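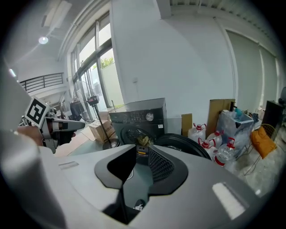
Front-Loading Washers: Frequently Asked Questions
Lasemberg Laundry Reference
Last revised 8 Jul 2020

The answers below apply to freestanding front-loading machines installed in a general-purpose room, such as a back room or enclosed porch. Combination washer-dryers are covered on a separate page. Where the manual for your machine gives a different value, use the manual.

Does a front loader need to stand on a hard floor?

Yes. Concrete, tile or a solid subfloor is suitable. Carpet restricts the air gap under the cabinet and lets the feet settle unevenly. Flattened cardboard and loose mats should not be left under the feet, even during a trial run. They compress at different rates and the machine will go out of level.

How do I level the machine?

Place a spirit level on the top panel, first left to right, then front to back. Turn the front feet until both readings are centered, then press down on each corner in turn. Any rocking means one foot is carrying no load. Tighten the lock nuts upward against the cabinet when finished. Check again after 6 full cycles.

Are the transit bolts needed after delivery?

Only for moving the machine. Remove them before the first cycle and fit the plastic caps supplied. Running a spin with the bolts in place can damage the suspension and is usually excluded from warranty cover. Keep the bolts in a labeled bag. Replacement sets are sold under Skustus part number 2933, but thread sizes differ between makers, so compare the length and pitch before ordering.

How full should the drum be?

For cottons, leave a hand's width between the laundry and the top of the drum. For synthetics, fill to half. Shake items apart before loading. A single bundled item, such as a blanket or a heavy throw, tends to collect water on one side and is the most common cause of a canceled spin. Add two or three towels to spread the weight, or wash it on a bedding program if the machine has one.

Can I leave laundry in the drum between cycles?

Dry laundry can be left for a short time with the door ajar. Damp laundry should come out as soon as the cycle ends. The door seal holds water in its lower fold and a closed drum dries slowly. Using the drum as a hamper is not recommended for sports clothing or kitchen cloths.

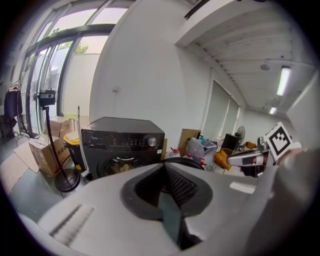 Odor complaints are nearly always traced to the seal or the detergent drawer. Wipe the fold of the seal after the last load of the day, pull the drawer out by a finger's width, and leave the door open until the rubber is dry to the touch.

Does a fan help?

It helps the room more than the machine. A pedestal fan on a low setting, directed across the open door toward a window, shortens drying of the seal and of anything hung nearby. Keep the fan base and cord clear of the hoses. Do not plug the fan and the washer into the same extension lead. The washer should have its own wall outlet.

What spin speed should I select?

1000 rpm is adequate for most cottons and bed linen. Go lower for wool, lined garments and anything with a printed surface. Higher speeds remove somewhat more water but crease the load and make more noise on suspended floors.

Which detergent, and how much?

Low-sudsing detergent only. Dose by water hardness and soil level – the cap line is a maximum in many brands. Celtuva HE liquid and Frandsen powder 646 are both suitable for front loaders. Powder leaves more residue in the drawer at low temperatures. If suds are visible on the glass during the final rinse, reduce the dose by a third and run an extra rinse.

How much space should be left around the cabinet?

A finger's width at each side is enough for vibration. At the rear, allow for the bend radius of the drain hose, and do not push the cabinet back until the hose has been checked for kinks. Storage boxes, bins and stacked containers should stand far enough away that the door and drawer open fully. Cardboard kept on the floor near the machine will wick up any leak, so raise it on a shelf or slats.

Can I put things on top?

Light items, when the machine is off. Clear the top before a spin. Detergent bottles walk toward the edge and fall behind the cabinet, where a leak can go unnoticed until the next filter cleaning.

How often should the filter be cleaned?

Every two months, or after washing anything that sheds. Switch off at the wall, close the tap, and drain the residual water into a shallow tray before unscrewing the filter. Machines in unheated rooms should also be drained in October if they will stand idle over the winter.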